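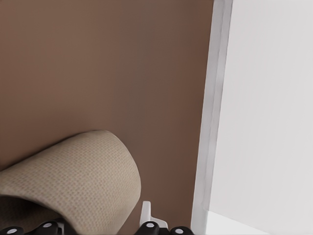

Wrist view, simulated flat. Woven beige fabric at lower left, fingers along the bottom edge.

Check your wrist view before you blame the policy

Most grasp failures I get asked to look at are reported as "the model doesn't work". Sometimes it doesn't. More often the model was handed a view like the one at the top and asked to guess. Plain brown, plain white, one lump of weave. I couldn't tell you what the object is from that, and I don't see why a network should.

What follows is the check I run on the Prellville flat scenes before I let anyone retrain anything. It needs a logged rollout and the replay tool. If you're on the old Badeo logger, convert first; it drops depth without warning.

Step 1. Replay with the policy switched off

Load the log, turn off control, and step through the wrist frames only. Leave the third-person camera closed. You will want to open it, and once you have, you'll read things into the wrist view that aren't there.

Step 2. Score texture, not confidence

The detector will happily report high confidence on a blank wall. Ignore it. Run a corner detector over each frame instead and write the count to a column called n_feat. I use a floor of 70. Anything lower gets marked blind. Matvii Pasichnyk argues for 300, which in my view throws away half of every approach.

Mask the fingers before you count. Those small white dots on the black segments make lovely corners and they travel with the hand, so an unmasked score looks healthy all the way into a wall.

Step 3. Check what the planner thought it was aiming at

Project the target pose back into the image and draw it. Then look at a view where you can judge it by eye.
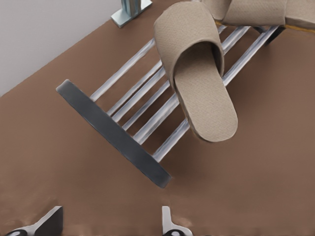 Looking down at the shoe rack: one slipper across the chrome bars, two more at the far end.

A frame of this sort is a fair test. The slipper has a rounded toe cap, an open heel and a visible edge to the sole, and it lies across several bars. If the projected target sits on the bars or on the floor between them, you have a calibration or frame error and no amount of training data will fix it. Fix the transform and start again from Step 1.

Watch the bars as well. Thin shiny tubes with gaps are where depth gets silly, and a simulator with perfect depth will hide that from you. I add dropout on the metal before trusting any number. Nadiia Derkach thinks my dropout is too harsh — she may be right, I've only compared it with one sensor.

Step 4. Only now look at the policy

Count how many failed rollouts contain a run of 12 or more blind frames before the fingers close. If that's most of them, change the approach path so the camera keeps the object in view. If it's few, fine, go and tune your policy.

A note on the 2000-step limit: don't raise it to improve the success rate. A hand that wanders for long enough will bump into a slipper eventually, and the log will call it a grasp.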